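Folding a T-shirt with two hand-held grippers: recording your first demonstrations at home

Part 2 of the Skurkari build notes, by Mirela Cavalcanti

In Part 1 we got both grippers talking to the laptop, and a lot of you wrote in to ask what to do with them next. Laundry! It costs nothing, you already own it, and cloth will teach you more about gripping in one evening than a whole box of wooden blocks. We'll be recording short demonstrations of a T-shirt fold, which the arms in the shared workshop will learn from later in the series.

I work on the bed. It's big, it's soft enough to forgive a clumsy jab, and I can get at the shirt without stretching. 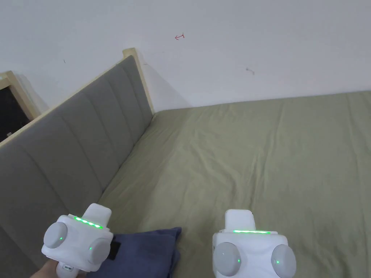
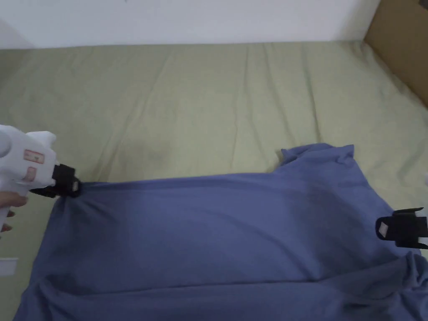 What you'll need

A pair of hand-held grippers, charged
The laptop with Nudwood installed (the recorder from Part 1)
A head strap for the wide camera
A bed or large table with a plain cover
One T-shirt, short sleeves, no buttons
Masking tape and a pencil

Pick a shirt that stands out from whatever it's lying on. My first attempts were with a cream shirt on a cream blanket, and when I played them back I could hardly find the hem myself, so the software had no chance.

Step 1: Get the sheet as flat as you can

Pull the corners tight and smooth it with your forearm. You won't get rid of every crease and you don't need to. What you do want to lose is any ridge big enough for a jaw to pick up along with the shirt. Pinching shirt and sheet together is the commonest mistake at this stage, and it feels exactly like a good grip until you try to lift.

Step 2: Start the recorder before you pick anything up

Open Nudwood, make a new session and give it a name you'll recognise in October. Mine are all called things like "tee_flat_a", which seemed clever at the time. Press Record, put on the head strap, then take hold of both grippers. Keep them low and still for a slow breath so the tracking can settle, then squeeze each trigger fully once. Those two squeezes show up as lovely sharp spikes in the log and make it very easy to line everything up afterwards.

Step 3: Take the shoulders

Lay the shirt out flat. Bring one gripper in to each shoulder, with the collar somewhere between them. Come in low, almost skimming the cloth, and let the jaws press down a little before you close them. If you come straight down from above, the fabric tends to skate away from you.

Close both, then ease your hands apart until the cloth between them goes taut. Stop there! You only want enough pull to straighten the shoulder line. Any more and one side pops out, usually the one you weren't looking at.

Your grips don't have to match perfectly. One will nearly always end up a bit lower than the other, and that sort of variety is good for the training set.

Step 4: Lift, fold, let go

Raise the shoulders a hand's width, carry them towards the hem and lower them gently. Open both jaws together and back away along the line you came in on. If you lift straight up instead, the cloth can catch on a jaw and undo the fold - very annoying, and it took me most of an evening to work out what I was doing wrong.

For the second fold, take the two corners on one side and bring them across to the other. Done!

Step 5: Mess it up and go again

Put the grippers down, stop the recording, shake the shirt out and lay it down at a slightly different angle. I do 20 takes and then have a break of 10 minutes, as your wrists will complain before you notice they're tired. Mark any take where you fumbled, but keep it. Olari, the training script we'll be using in Part 3, can make use of a fumble that you recovered from.

Step 6: Check the files

Scrub through the first and last take of every session. You're looking for three things: the shirt in view the whole way through, both jaw traces moving, and no long gaps in the tracking. My longest clip so far came to 2431 frames, and almost half of that was me hunting for a sleeve. Trim those bits off before you copy anything across.

If something goes wrong

The cloth slips out of one jaw: wipe the pads with a barely damp cloth and let them dry. A strip of thin rubber helps too.

Tracking jumps about: check that your sleeve isn't hanging over the gripper, then try a brighter lamp. Plain walls can be hard going as well, so I pencil a small mark or two on mine.

One gripper drops out: plug in the Amaral receiver on a short extension lead, away from the back of the laptop. That cured it for me straight away.

Part 3 covers loading your sessions into Olari and starting the first training run. Have a couple of full sessions ready, and try a second shirt if you've got the patience for it.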